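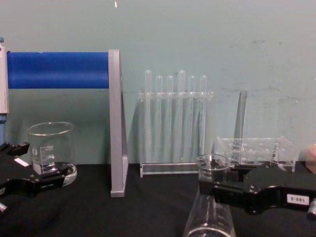 Figure 3. Both grippers at the glassware, chest camera view.

3. Teach the two-arm hold
3.1 Start Alorex in hand-guide mode. Set grip force to 20 percent for both arms.
3.2 Guide the right gripper to the neck of the conical flask. Keep the gripper body nearly level.
3.3 Leave the left gripper open until the right one is in position. 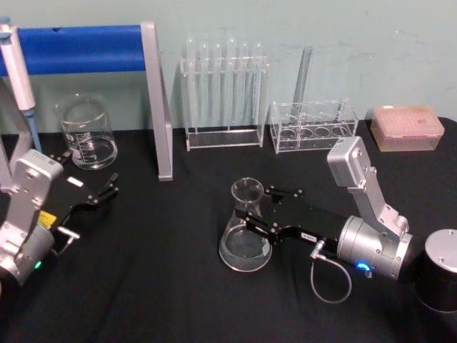
3.4 Guide the left gripper to the beaker and press Mark on the pendant.
Note: Record at least 70 passes per task. Delete any pass with a pause longer than 2 seconds.
CAUTION: Do not close a gripper on glass at full force – the rim or neck can break.

Approach the beaker low, from the side. If the jaws touch the graduations before the mark is set, back off and repeat step 3.4.

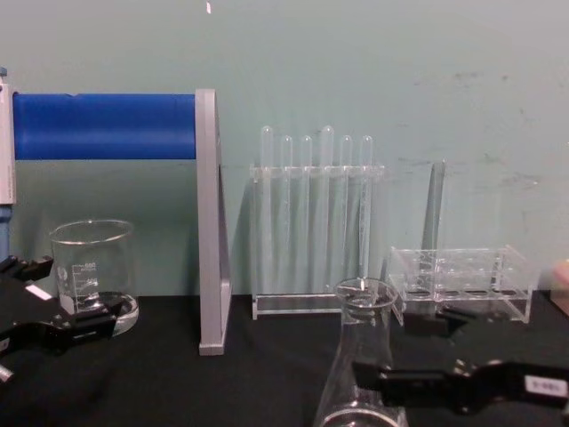 Racks stay at the back of the table for the whole session. If one is moved, run the Gremlow camera check again before recording.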